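Clostado Releases Drink-Dispensing Demonstration Set for Two-Handed Robots

Flarkholm, 2023-11-23

Clostado today released Skutero, a set of 3256 demonstrations in which a person guides a two-handed robot through serving a cold drink from a countertop dispenser. The set is available for download to research groups and equipment makers under a noncommercial license. Commercial terms are available on request.

Each demonstration is recorded by remote control. The operator wears a headset and a pair of sensing gloves, and the robot's arms and hands follow the operator's own in real time. Joint angles, commanded positions and head camera video are stored together on a single clock. No motion is scripted. Every grasp, pause and correction in the set was made by a person at the controls.

Drink dispensing was selected for the first release for technical reasons. The task requires the two hands to do different work. One hand must pick up a light cup, carry it to a spout and keep it upright, while the other operates a small valve at a height the first hand partly blocks. Polished metal bases return strong glare to the head camera, and clear cups show weak edges against a white table. These are known trouble spots for grasping systems trained on matte, opaque objects.
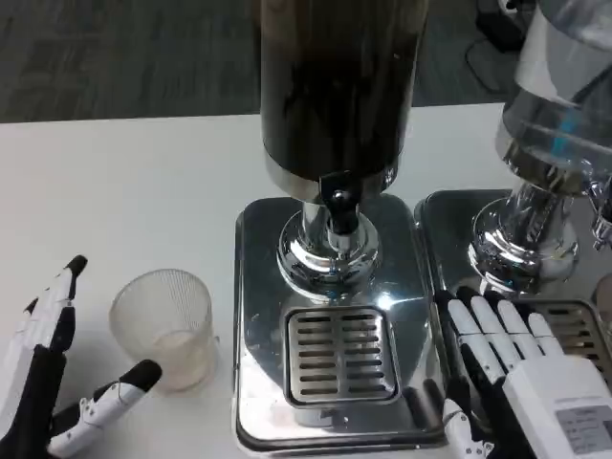
Operators work to a short written protocol. The cup is approached from the side with the thumb open, and closing force is applied slowly so that a thin wall does not buckle. The free hand may rest on a nearby surface while the other is moving. Early trials required both hands to return to a fixed position between steps, but this added time to every recording and produced motion that no person would make at a real counter. The requirement was dropped in September, and all recordings made under the old rule were left out of the release.

"A demonstration is only useful if the operator can make it without thinking about the equipment," said Jadwiga Szewczyk, head of data collection at Clostado. "When the delay is too long, people begin to move and wait, move and wait, and the trained policy copies the waiting. Most of our engineering time went into that one problem."

The recordings were made by 15 operators. Each completed three training sessions before any of their work was accepted. Operators were not selected for prior experience with robots, and the release notes list hours of practice for each person under a code number so that users can sort the data by skill level.

Recordings in which the operator dropped the cup, missed the spout or stopped early are included and labeled. Clostado advises users to keep these in a separate split — they are intended for work on recovery and failure detection, and a policy trained on the full set without filtering will reproduce some of the errors.

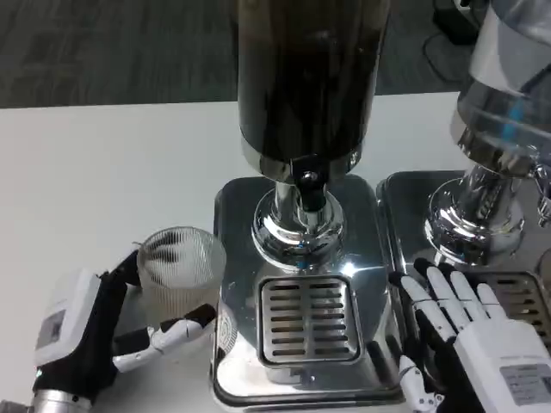 Head camera view of the Skutero dispensing station, with the robot's left hand holding a ribbed cup.

The station uses a plain white table and two dispensers placed side by side. Between sessions the dispensers and the cup are shifted by small amounts according to a printed layout sheet. There are eight layouts in the release. The layout number is stored with each recording, so a policy can be trained on some arrangements and tested on the others.

Hand data is supplied in two forms. The first is the raw glove signal, which carries the operator's finger motion before it is mapped to the robot. The second is the command sent to the robot's fingers after mapping. Groups working with a different hand can discard the second form and apply their own mapping to the first. Conversion scripts for both are included, along with the calibration files for the head camera.

The gloves used in the project were built by Chmielewska, a supplier of motion-sensing equipment. Under the agreement between the two companies, Chmielewska will offer the same model to outside groups that wish to add recordings in the Skutero format. A wiring diagram and a guide to fitting the gloves are part of the download.

"Fit matters more than we expected," Szewczyk said. "A glove that slips a few millimeters at the thumb gives you a pinch that looks closed on the operator's side and is still open on the robot's. We now check the thumb before every session and again after each break."

A second release is in preparation. It will use the same station and file layout and will add tasks in which the filled cup is carried to a tray and handed to a person. Recordings made by hand guiding, where a trainer holds the robot's arm and moves it directly, will also be included for comparison with remote control. Clostado has not set a date for this release.

About Clostado

Clostado develops remote control and data recording systems for robots with human-like hands. The company is based in Flarkholm and supplies recording stations, operator training and task data to laboratories and manufacturers.

Technical and licensing inquiries should be directed to the Clostado data office in Flarkholm.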